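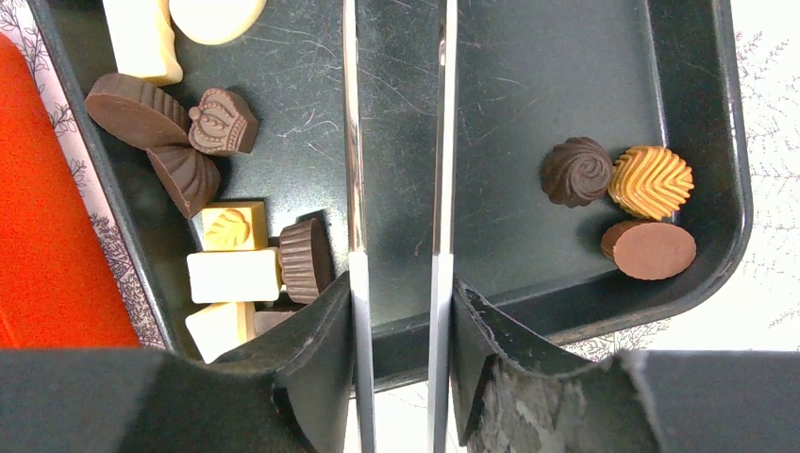
Chocolates on a plastic tray, how to store and serve them without marks?
Posted by Hertta Aaltonen, February 20, 2019

I am making moulded chocolates at home since last winter and I would like to ask advice about the tray. My kitchen in Clasbridge is small, so the pieces go from the mould directly to a serving tray and they stay there until I pack them. I have white and milk ones together, also some dark. The tray is dark green-black plastic and it is full of fine scratches and scuffs, it came to me from my aunt. I like how the white pieces look against it, especially the square with the yellow leaf on top, but I worry for two things. First, can the scratches hold old fat or crumbs which give a bad taste to the new chocolates? Second, my pieces are lying one on another, for example the dark shell is partly under the oval one, and I am afraid that the ribs and the small dots on the crown will lose their shine. I have read that you should put paper between, but then it is not nice to look at when the guests come. Should I change the tray, or only the way I use it? I do not want to spend a lot of money, the moulds were already dear enough.

Marcelino Ortuño

Hello Hertta. I worked for several years in a pastry shop, so I try to answer both.

Fine scratches are not a catastrophe if you can still clean the tray well. Wash it in warm water with a mild dish soap and a soft cloth, never the green side of the sponge, because this is how many scratches are born. Rinse, dry with a tea towel and then leave it standing on its side overnight. Chocolate does not forgive water. In the morning smell the tray. If you smell something old, the chocolate will take it, as cocoa butter takes every odour, also onion and coffee from the same cupboard. If a scratch catches your fingernail, I would keep this tray for fruit or for wrapped sweets and buy another one.

About the shine: it suffers from rubbing and from warm fingers. The raised parts go first, so a crown with dots is more delicate than a flat disc. Keep the decorated ones in one layer, face up, with a little space, and the plain bars can lie closer. For storing I use a flat box with a lid and baking paper between the layers, in a cool cupboard and away from the stove. Not in the fridge, or if you must in summer, close the box very well and let it come to room colour (sorry, room temperature!) before you open it. Otherwise the moisture settles on the pieces and you get sugar bloom, a dull grey surface.

Then only half an hour before the guests you move them to the tray. Cotton gloves are cheap and they help very much -- I was laughing at them also, before I tried.

One more thing. White chocolate shows every dark crumb. Arrange the white ones first, with clean gloves, and the dark ones last.

Lenni Vainio

just buy a new tray, they are 4 dollars at Kiiskinen. I have the same in black and no problems

Fernanda Baptista

I agree with most of what Marcelino wrote, but I would like to add for the mixed flavours. If some of your pieces have mint or orange inside, please do not store them in the same box with the white ones. I did this in March with a big batch for my daughter's school and all the white hearts tasted of mint. They were eaten anyway, but I was ashamed.

For the tray, you can put small paper cups under the nicest pieces and leave the others without. It looks like you wanted it so, and the scratches are hidden a bit. I buy the brown cups from Sirumetti, a bag of 1,000, and I am still using the first bag after almost 30 parties. The gold ones are pretty but they slide on plastic, so carry the tray slowly.

Hertta Aaltonen

Thank you to all. I made the smell test and there was a little coffee, so I have washed it again and it is now standing beside the window. Fernanda, do the brown cups come also in a square shape? My leaf ones have corners.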